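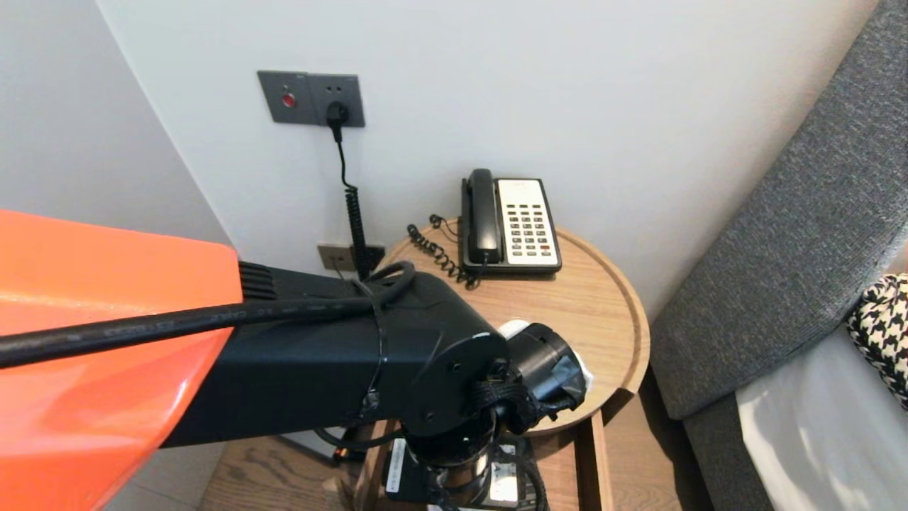 Black arm with short-body gripper at the bedside position, room with side table and desk telephone.

Home Products Grippers Arms Cameras Controllers Support Contact

Category: Grippers / Short body / For indoor service robots

Kotelex Sayce Short-Body Gripper

Page updated 19/01/2023

The Sayce is a compact electric gripper for mobile robots which must work in furnished rooms. It was developed for hotel and care room tasks, where the arm has to pass between a bed and a table and still have enough free space to turn the wrist. The body is short, so the tool point stays near to the last joint and the arm loses less reach when it works close to the robot.

We sell the Sayce as a single gripper or together with the Window head camera. Customers who already use our longer model, the Kanley, can exchange one for the other on the same flange. The connector is the same and the controller recognizes the model when it starts.

Main data

Body length: 122 mm
Weight with cable: 1742 g
Recommended maximum grip force: 20 N
Supply: from the arm connector, no separate box
Control: position, speed and force limit
Cable: single, runs outside the arm, fixed with cable ties

Sayce or Kanley?

This is the question we receive most often. We tested both grippers on the same arm, in the same furnished room, with the same controller settings. In total we made over 600 grasps, divided equally between the two models. The objects were the usual ones: a telephone handset, a glass, a folded towel, a TV remote control, a door card and a small pillow.

On the side table the Sayce was easier to use. The table top has a raised rim, and a long gripper must come from high above to avoid it. With the Kanley the elbow had to go up, and in several positions the arm came too near to the wall. The Sayce could approach from the side with the wrist low. For the handset we got good results when the fingers closed across the middle of the handle. When they closed at one end, the coiled cord pulled the handset out of line and the robot had to correct.

On the bed the result was different. The Kanley reaches further across a mattress, and it picks a pillow near the headboard without moving the base. The Sayce needs the base to drive closer, and if the space beside the bed is narrow this can cost time. For towels and bed sheets we do not see a big difference between the two. Both models can lose thin cloth if only one layer is taken.

Flat objects are the weak point of the Sayce. The door card was lifted from the table only when it was pushed first to the rim. We offer a set of thin fingertips for this task. They improve the result for cards and paper, but they are not recommended for glass.

With the Window head camera

Window is mounted at the head of the robot and looks down over the arm. We compared it with a small camera on the wrist. The wrist camera gives a better picture of the object in the last moment of the approach. The head camera shows the arm, the gripper and the furniture together, and operators told us they prefer this for remote work. They can see the distance between the elbow and the wall, and also if the cable is making a big loop.

One limit must be mentioned. In some arm positions the wrist housing hides the fingers from the head camera. This happens more with the Sayce than with the Kanley, as the body is short and stays below the wrist. If your task needs a clear view of the fingertips at all times, please choose the wrist camera or use both. The controller accepts two video inputs.

Strong daylight on white bed linen can make the automatic exposure too dark for black objects. Set the exposure by hand before a longer session.

Cable routing

The gripper cable runs along the top of the upper arm. Leave a free loop at the elbow, then fasten the cable to the side of the arm with two ties. The ties should hold the cable but not press it. If the loop is too small, the cable pulls when the elbow is fully bent. If it is too large, it can catch on a table edge or on another cord. After installation, move every joint slowly to its limit and watch the loop.

Keep the ventilation grille near the shoulder free. Do not fix ties or tape across the slots.

Covers and padding

The gripper body can be covered with straps and textile padding for work near furniture. The cover must not reach the fingers and must not touch the moving part of the wrist. Please check it before each session and replace tape that has become loose. The weight of the cover has to be entered in the payload settings, otherwise the arm will hang a little lower than the commanded position.

What is in the box

Sayce gripper with standard fingertips
Connection cable
Flange screws and key
Cable ties
Printed safety instructions

Thin fingertips, soft fingertips and the Window camera are ordered separately.

Ordering and loan units

Delivery time depends on the arm type, so please write which arm and which controller version you have. A loan unit is possible for customers who want to compare the Sayce with the Kanley in their own rooms. The loan includes both grippers and one set of each fingertip. Return transport is paid by the customer. In August our workshop is closed for repairs and calibration, but we continue to send spare parts.

Controllers with the first firmware generation need an update before the force limit works correctly. The update file is on the Support page.

Contact | Terms of sale | © Kotelex | Back to top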